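Sourdough bowl size?? first loaf this weekend
Vernstead Home Bakers > Bread > Beginners

tokeo_dan
2020-04-06
ok so starter is finally doubling. recipe wants 500g flour and a "large bowl" and thats all it says. how large is large. don't want to buy anything if I can help it

marsden_crumb
Joined: August
Posts: 406
5 quart. Done. Anything smaller and you'll be scraping dough off the counter at 6am

Gareth Kershaw
Disagree, 5 is huge for one loaf. Dough spreads out flat and you can't tell if it's risen. I use a straight sided tub, put a rubber band round it at the start level. No guessing

marsden_crumb
you can't stretch and fold in a tub Gareth

Gareth Kershaw
Been doing it two years. Wet your hand.

tokeo_dan
ok but do I NEED a tub. would stainless be ok or does the starter react with it? my aunt says never metal

ErkhamRye
Aunt is thinking of aluminum or old copper. Stainless is fine, bakeries use it all day long. Only thing is it gets cold, so in a chilly kitchen rinse it with warm water first and dry it. Also put a plate on top, not a towel, towel lets it skin over

tokeo_dan
good, will go with steel then
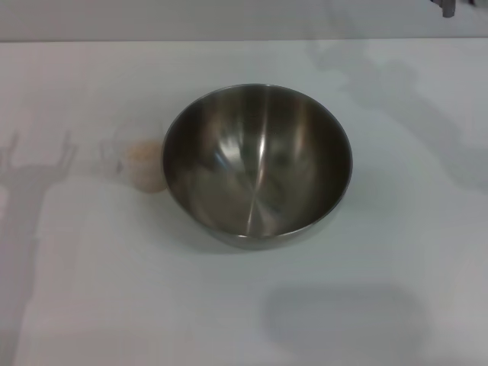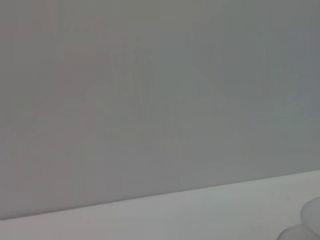
steel mixing bowl in the first one, still empty

ErkhamRye
Go for it. What flour?

tokeo_dan
store brand bread flour, only bag left on the shelf. the all purpose was gone, yeast gone too obviously

Dean Sowerby
Bread flour is what you want anyway. Hold back a little of the water tho, brands soak it up different. You can add more, cant take it out

marsden_crumb
^ this. And don't go by the clock. Recipe says 4 hours, mine took 7 last week with the heat off

Gareth Kershaw
Which is why you want the tub.

marsden_crumb
oh my god

Dean Sowerby
You can do both, mix in the bowl, then move it to the tub after the last fold. Thats what I do. One more thing to wash but whatever

tokeo_dan
ok plan is mix friday night, fold every 30 min till I get sick of it, then fridge overnight. do I oil the bowl?

ErkhamRye
Tiny bit. Not needed if you wet your hands. Fridge overnight is good, easier to score cold

Gareth Kershaw
No oil. Makes a mess of the shaping.

marsden_crumb
little oil is FINE. been doing it forever

tokeo_dan
going with wet hands, will report back. if its a brick I'm blaming all of you

Dean Sowerby
Bricks make good toast

Thread views: 2,618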